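Questions I Get About the Swap Shelf

What is it, anyway?
It's a free shelf in my front hall on Foulkes Lane where people leave puzzles and board games and take others home. I started it with 3 jigsaws and a beat-up word game, and now it eats half the hallway!

Do I have to bring something to take something?
Nope. Bring one next time, or don't. Tomos Griffiths borrowed for a whole winter before he dropped anything off (and then it was a giant box of them, so I forgave him).

What if a piece is missing?
Stick a note on the lid. I have a 973-piece lighthouse that used to be a thousand, and people still ask for it.

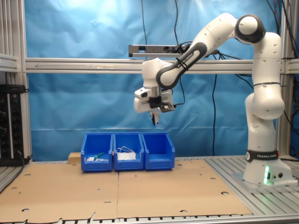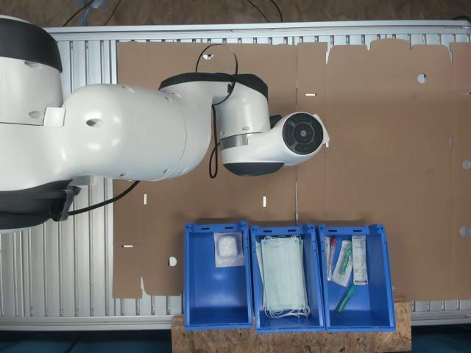 Can I keep a puzzle for a long time?
Sure, keep it as long as you like. The big Bratberg mountain one has 1,717 pieces and I wouldn't dream of rushing you. If somebody's waiting for it I'll send you a friendly text.

Do you take kids' games?
Yes please! We're always short on those, especially in December when everyone's cousins show up. Just tape the box shut, my hall floor has swallowed enough dice.

Can I mail you a donation?
I'd rather you didn't, the postage is silly. Ask Mebrat Woldegiorgis, she drives over from Brakow pretty often and has room in her trunk.

When can I come by?
Any evening when the porch light is on. Knock loud, the bell is broken.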